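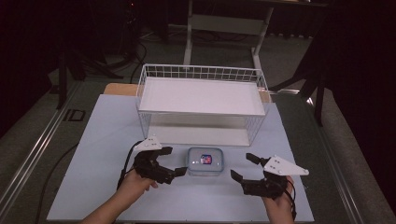
Do the people on the packing bench need to know how to program?

All of the teaching is done by hand. Whoever normally does the job picks up the grippers and does it with them, and the arms at the packing station learn from those recordings.

By Jiahui Hou
September

Brellura Two-Hand Teaching Set

The Brellura set is a pair of hand-held grippers for recording everyday bench work: lifting boxes, moving lidded containers, filling a basket and emptying it again. Daller builds it for small packing and kitting rooms where the range changes too often for a conventional robot cell to pay its way. I've spent most of the summer with the set at our Barkosthorpe site and I'm still a bit giddy about it.

What I like best is who gets to use it. Before, a new item meant a ticket to the engineering office, then a wait, then somebody with a laptop standing at the bench asking the packers how they hold things. Now the packers simply show how they hold things! A person who has handled clear plastic boxes for years knows how far to open the fingers before going in and which side to come from, and those small habits go straight into the recording. When the range changed this summer, the morning crew had the new box taught before lunch (67 recordings, with 3 people taking turns).

It takes some getting used to. Your fingertips are gone and you have a pair of jaws in their place, so the first few tries are slow and a little clumsy. Go wide, come in level, close gently. Most people on our bench were comfortable by the end of their first session, and a couple of them got quite competitive.
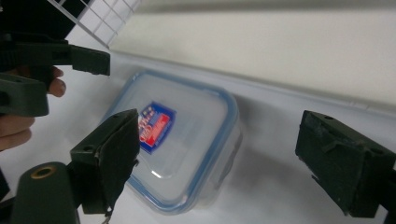
The other big change is in how the day is divided up. The arms take the long repeat runs, and people move between teaching, checking and the awkward orders that still need real hands. Teaching counts as bench time on our rota, at bench pay, and I'd urge any site to settle that before the grippers come out of their case. We also agreed that recordings are stored by task and never by name. That made a huge difference to how relaxed everyone was about being recorded (me included, I drop things).

A few things I'd pass on to a new site:

Keep the bench surface plain and clear the clutter between takes. Let the cables hang behind your wrists. Swap over before your forearms get tired, as the grippers feel heavier after the first half hour. Finger pads are wear parts, so look them over at the start of each shift and order spares early.

In the case: 2 grippers, cables, spare finger pads and a printed bench guide. The Zheng bench stand is sold separately and well worth having if the set will live in one place. Recordings can be replayed at the bench, and a bad take can be thrown out right there without calling anybody over.

Sites with their own packing station can book a trial through Daller. Bring your own boxes, and bring the people who pack them.

Related items
Zheng bench stand
Brellura finger pads, spare pair
Planning a rota around teaching time
Barkosthorpe site notes: the returns bench

Contact Daller | Copyright Daller, all rights reserved | Back to top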